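Ein Lob auf die Bauklötze, die liegen bleiben

Von Elvira Sánchez, 18. Januar 2018
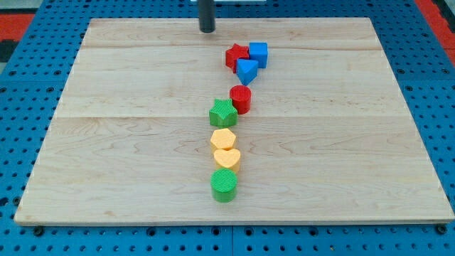 Warum ich nicht mehr sofort aufräume

Es gab eine Zeit, da habe ich jeden Abend die bunten Steckformen eingesammelt, den Stern, den Würfel, das Prisma und was sonst noch dazugehört, und alles in die Kiste geworfen, damit der Tisch wieder nach Erwachsenen aussah. Mein Nachbar Percy Flores, der zwei Kinder großgezogen hat und gern beim Kaffee sitzen bleibt, sah mir einmal dabei zu und fragte ganz freundlich, wen die Klötze denn eigentlich stören. Ich hatte keine gute Antwort.

Seitdem lasse ich sie liegen, wenigstens über Nacht. Eine Reihe aus Plastikformen auf hellem Ahornholz, ein wenig krumm, oben drängen sich drei zusammen - das ist doch ein schöner Anblick! Ich mag das Rot und das Blau neben der ruhigen Maserung mit ihren Ästen und dunkleren Streifen, und ich mag auch die fein geriffelten Oberseiten, über die man so gern mit dem Daumen fährt.

Natürlich kenne ich die Einwände. Meine Schwester schwört auf beschriftete Fächer, und wer einmal barfuß auf eine Sternzacke getreten ist, wird ihr recht geben. Auf dem Boden räume ich deshalb weiterhin auf, da bin ich streng. Aber auf einem Brett in Tischhöhe darf eine angefangene Reihe meinetwegen bis zum Frühstück warten, und wenn es regnet, auch bis zum Mittagessen.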